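From the Workroom: Choosing a Sofa Bed You Can Live With

Every winter, as soon as the school holidays start creeping up the calendar, the phone here begins to ring with the same question put a dozen different ways. The cousins are coming. The eldest is bringing home a flatmate. Mum is staying until the kitchen is finished, and you know how kitchens go. Could we recommend a sofa bed that doesn't feel like sleeping on a farm gate?

I have a soft spot for this question, having spent a fair part of my childhood on a farm gate of just that kind, in my aunt's front room, with a steel bar across the small of my back and the clock ticking away on the mantel. Sofa beds have come a very long way since then. There are still some shockers about, mind you, and a few of them cost a good deal of money, so I thought I'd give over this month's item to what we look for when we're buying for the showroom, and what I'd look for if I were spending my own.

Start with the sitting, not the sleeping. I know that sounds backwards. But a sofa bed in an ordinary house is a sofa for most of the year, and I've watched people lie down on one in the shop, pronounce it lovely, and go home with something they never once sat on. Sit on it properly. Take your shoes off, tuck your feet up, lean into the corner where you'd lean to read. If the seat is so deep that your back doesn't reach the cushion, you'll be stuffing throw pillows behind you every night until you're thoroughly sick of them. If it's so high at the front that your heels come off the floor, your legs will tell you so before the news is over.

The mechanism comes next, and there are three sorts we see most often. The old favourite is the fold-out, where the seat cushions come off and a mattress unfolds from inside the base on a metal frame. Then there's the click-clack, where the back simply drops flat and you sleep on the upholstery itself. And there's the pull-out, sometimes called a trundle or a drawer style, where a section rolls forward from under the seat and lifts up level to make the bed.

Each has its place. The click-clack is the cheapest and the quickest, and in a teenager's room it's hard to beat, because a teenager will sleep on anything. But you're sleeping across the join, and you're wearing out your sofa fabric from both ends, as it were. The pull-out gives you a lovely wide surface and often a bit of storage in the chaise for the doona and pillows, though it's usually lower to the ground than older guests would like. The fold-out gives you a real mattress and a real bed height, and it asks you for a real amount of floor. Measure before you fall in love! We had a couple last year who chose a beautiful queen fold-out and rang to say it opened splendidly, as far as the television cabinet.

So when I say measure, I mean measure it open. Put masking tape on the carpet if it helps, and then walk around the tape as you would in the dark at three in the morning looking for the loo. You want enough room on at least one side for a grown adult to get past without going sideways. And do check the coffee table. It has to live somewhere while the bed is out, and if it's a great slab of hardwood, as so many of ours are, you may find yourself wishing for something lighter on its feet.
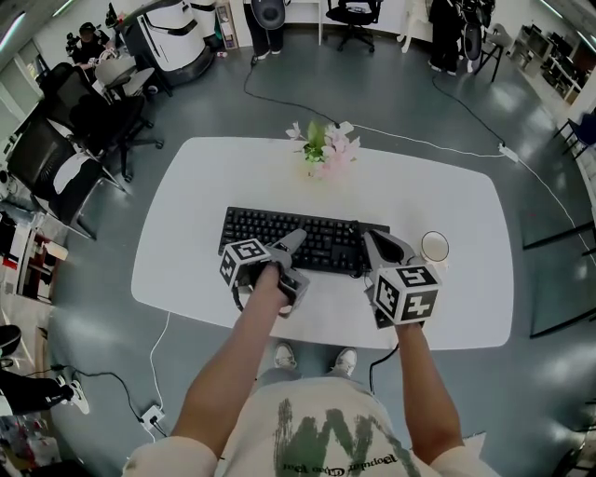
Mattresses, then. If you're buying a fold-out, ask to see it with the sheet off and ask what's in it. A plain block of foam is perfectly all right for the odd night if it's decent foam, and a pocket spring is nicer again if the frame has the depth for it. What you're feeling for is the bar. Lie on your back, then on your side, then wriggle down toward the foot and sit on the edge as if you were putting your socks on. If you can feel metal in the shop, with the heating on and a cheerful salesperson chatting to you, you will certainly feel it at home. A topper will soften things, and I'm all for toppers, but you need a cupboard to keep it in, for it won't fold away inside the sofa, whatever your brother-in-law tells you about sitting on it until it closes.

We've taken two new models onto the floor this season and both have had a good deal of bouncing on from the staff. The first is the Amero, a fold-out with a slim track arm, which means more seat for the same wall. I'm very fond of it. The frame sits on slats at the head end and webbing through the middle, and the seat cushions are foam wrapped in fibre, so they keep their shape without looking like a row of bricks. It comes in at 200 centimetres wide, and I've found that suits the kind of room most of us have, where the window or the heater has already decided where the sofa is going.

The second is the Skendus, which is a pull-out with a storage chaise, and is the one I'd put in a family room. The chaise can go on either side (we do need to know before it's ordered, please, as it can't be swapped afterwards), and the lid has a proper gas strut so it won't come down on small fingers. The bed section rolls out on rubber-faced castors, and on polished boards I'd still put a rug under it, for my own peace of mind as much as the floor's.

If you're of a nervous disposition about colour, and plenty of us are, I'd say go a shade darker than you think you want. A sofa bed gets handled more than an ordinary sofa. It's tugged and folded, there are bags dumped on it, and somebody always has a cup of tea in bed. The Pleno range of fabrics, which we've carried for a while now and which can be ordered on either of the new models, has a woven texture with two or three tones running through it, and that kind of cloth forgives a great deal. A flat pale linen look is gorgeous in a photograph, and I'd never talk anyone out of it altogether -- I have one at home myself -- but mine is in a room with no children, no dog and very little gravy.

We now have 83 swatches on the wall beside the counter, and you're welcome to borrow them. Take a few home and leave them draped over your present sofa for a couple of days. Look at them in the morning, look at them under the lamp, and look at them next to the curtains, which people forget entirely. A grey that seems warm and friendly in the shop can go quite blue in a south-facing room. Just bring them back when you're finished, even the ones the cat has sat on.

A word on timber, as we've had several people ask. Legs on a sofa bed do more work than legs on a sofa, especially the front pair, and I'd always rather see them bolted through a plate than screwed into a corner block. Tip the thing forward in the shop and have a look underneath. A good salesperson won't mind a bit and will probably hold the other end for you. While you're down there, see whether there's a centre leg or a foot in the middle of the base. On anything wide, you want one.

Delivery deserves a mention too, for sofa beds are heavy, a good deal heavier than they look, and the mechanism wants to open itself at the worst possible moment on the stairs. Ours go out with the frame strapped shut. Please leave the strap on until the sofa is where it's going to live. Measure your doorways, your hall and any turn in the stairs, and tell us about the low light fitting, the one everyone in the house ducks under without thinking. For awkward flats, the Amero's arms and back can be unbolted, and we're happy to do that on the day if we know to bring the tools.

Once it's home, a little care goes a long way. Open it every couple of months even if nobody's coming, and let the mattress air for an afternoon. Run the vacuum over the frame, where you'll find biscuit crumbs, a pencil and at least one sock. A dry silicone spray on the hinges will quieten a squeak, but keep away from anything oily, as it will find its way onto the sheets. And if one side starts to drag when you're folding it, stop and ring us. Nine times out of ten it's a bolt that wants a quarter turn, and forcing it will bend the arm.

On a different note altogether, the Idahosa dining chairs that so many of you put your names down for have been held up again, and I'm sorry about that. The seats are here and the backs are not. We now expect the first lot in September, and everyone on the list will get a call before any of them go on the floor. If you've a big lunch coming up before then, we can lend you some odd chairs from the back room. They don't match, but they're sturdy, and you can have them for as long as you need.

Both sofa beds are set up near the side entrance, one open and one closed, with pillows. Come and have a lie down. We put the kettle on at half past ten and again at three, and there's generally a slice of something to go with it.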